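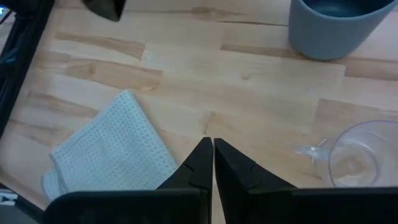
Imogen Whiteley wants to know whether the Pedis gripper is worth buying for a home arm or whether she should print her own and keep the money. I have now done both, in the wrong order, so let me spare her the middle part.

The Pedis kit is a parallel gripper with two tapered black fingers, a servo, a bag of screws and a wrist mount for a small camera. I paid $986 for the arm it bolts to and 30 for the gripper, and the gripper is the part I would rescue from a fire. The instructions run to 4 pages, one of which is a warranty for a product sold in another country.

Assembly took an evening at the shared shop in Kimodville. The left finger goes on first. The instructions say right, and if you believe them you will be taking the right one off again to reach the screw behind it. Use your own driver. The one in the bag is made of something close to cheese.

Once the fingers are squared up they close nicely, with their inner edges running almost parallel and the tips level. Mine needed one paper shim on the left side. A folded waffle-weave towel is an easy grab if you come in at a corner. Ceramic cups are fine by the rim. Clear glass mugs are where I lose my good mood: the wood grain shows straight through them, my detection script sees a tabletop, and the arm proceeds with great confidence toward nothing. Go for the handle, and keep the speed down. I can't blame Pedis for glass, though I have tried.

Complaints, then. The servo whines at rest. The cable is short enough that I bought an extension from Holroyd before the first test. Firmware 818 forgets its zero position whenever the power drops – in our shop, that means whenever anyone starts the table saw.

My own printed version from last September cost less and flexed like a diving board. Buy the Pedis, Imogen. Get the longer cable in the same order, and write your zero offset on a piece of tape stuck to the base.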